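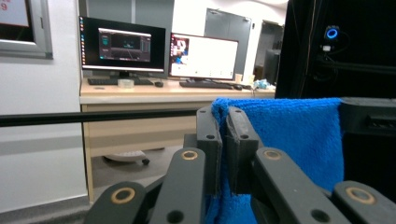
Microfiber towels: fold or roll?

wurkum_2565
Blue ones, looped on both sides. I fold in thirds on the table and the edges never line up. Anyone roll them?

pacheco103
Fold. Hold it up by the top corners first and let it hang, then lay it down. Rolled ones come apart in my drawer.

Willstead
Disagree. Rolled takes less room, and the creases don't matter on a cleaning cloth.
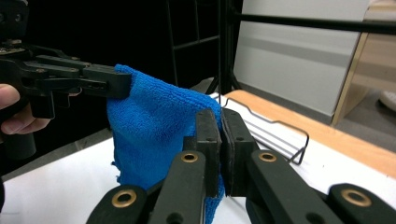

Re: fold or roll?

pacheco103
They matter if you do windows. Trim any frayed threads too, don't pull them.

wurkum_2565
Folding in half twice, then. Thanks.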